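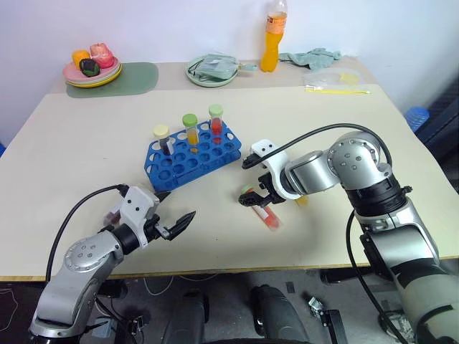

Someone from the Pilto group asked last time why we don't just script the tube task – fixed rack, fixed poses, done. Fair point, and the reply is in the Zeman results so start there.

Week 4 notes – learning from demonstration, two arms

Task: get tubes upright in the rack. Upright tubes easy. Tube lying on its side is the hard case, pose changes every time and it rolls if you nudge it.

Scripted baseline: fine while the rack stays put. Turn the rack a little and the insert misses. No recovery.

Learned policy (Domovbridge code, Canberg data):
– 406 demos, all by teleoperation, both arms recorded
– input is head camera plus joint angles
– predicts 20 steps ahead, then re-plans
– clutter left on the table on purpose, moved between demos

Training length. Loss flat after 2,000 steps but success on the rig kept creeping up to 3,000. So dont pick a checkpoint on loss alone, run it on the arms.

Main failure: grasp too near the cap, tube swings, insert goes in crooked. Second arm steadying the rack helps – see the ablation table in the reading.

Caps and liquid differ in colour. Does the policy use colour to find the tube? Not setled. Swap test is set for October.

For next time: read sections 2 and 3, bring one idea for telling a bad grasp from a bad insert using joint data only.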